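Taldale shared workshop, back bench
Notebook, two-arm build, 7/13/20
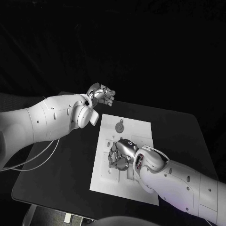

Farkas wrote in the margin of the last entry that we should stop touching the gains until the mounting is sorted, and that if I insist on touching them I should at least write down what they were. Fair. They were 15 on the right wrist and I don't know what on the left. They are 15 on both now. Farkas has added underneath, in smaller writing, that this is exactly the sort of thing meant.

Task board is the same one as before, the white one with the raised blocks in the middle. Plan for the session was modest: right hand comes down on the raised part, holds it steady, left hand waits its turn behind the board and keeps out of trouble. Eventually the left is supposed to do something useful with the grey disc. Eventually is doing a lot of work in that sentence.

Right arm. Approach is better with the new waypoint file. I moved the pre-contact pose back a touch and lifted it, so the hand comes down onto the structure and doesn't arrive sideways like somebody looking for a light switch. Palm down, fingers in the loose cage shape. I tried a flat palm first and the thumb had nowhere to go. The cage is ugly but it gives the thumb a job.

Contact threshold is now 244 in whatever units the Grullier driver board thinks it's using. The manual says newtons in one table and counts in the next. If it's newtons I would like to apologise to the bench. I'm going with counts.

Left arm. Hover pose only. It drifts. Left alone it sags a little at the wrist, then notices, then corrects with great dignity. I thought this was the gravity compensation until I found I'd been loading the payload figure for the old gripper. The hand we have now is heavier. Fixed in the config, commented, with the old value kept on the line above in case I'm wrong, as has been known to happen.

Log for one long run came to 741 lines and all but 4 of them were the same warning about joint limits on the left elbow. The other 4 were the startup banner. I have turned the warning down to once per run. Yes, I know what happens to people who do that. It's on the list.

Cables. The white ones under the left arm still hang in a loop at the front left of the table. They clear the board at the hover pose. I have not checked whether they clear it at full reach across, and until somebody does, don't run the swap routine. I've put a line in the script that asks you to type "cables" before it will start. It's annoying on purpose. The right side runs along the top of the wrist and I haven't had to think about it, so naturally that's the one that'll go.

Wrist opening on the right: we still owe it a cover. I drew one up and printed it at home and it fits beautifully if you don't intend to bend the wrist. Second version needs more than 4 mm of relief on the inside curve. File is in the Pulluda folder under covers, the one without "final" in the name.

Lighting. I had a go with the overheads off and the black cloth up behind, mostly to see whether the board detection would quit finding extra boards in the background. It did quit. It also got worse at the shallow steps on the near half of the board, where white on white in poor light gives it very little to chew on. Might try a low lamp from one side to get some shadow off the edges. Does anyone have a desk lamp that isn't the clamp one? The clamp one has opinions about gravity too.

Pulluda calibration: redid the head camera to right arm transform. Left one is still the old numbers. Anything that relies on both arms agreeing where the board is should be treated as a rumour.

For next time, whoever gets there first:

Check cable clearance at full reach, slowly, hand on the stop button.
Redo the left transform.
Put the joint limit warning back once the elbow offset is fixed. Not before, I'd like to be able to read the log.
Reprint the cover.
Find out what units 244 is in.

Two-handed hold is the thing I'd like working by October, when the Taldale open night comes round and people will want to see it do something other than lean. Farkas reckons leaning is fine if you do it with confidence.

Arms parked and powered down. Config committed, message reads "payload, sorry".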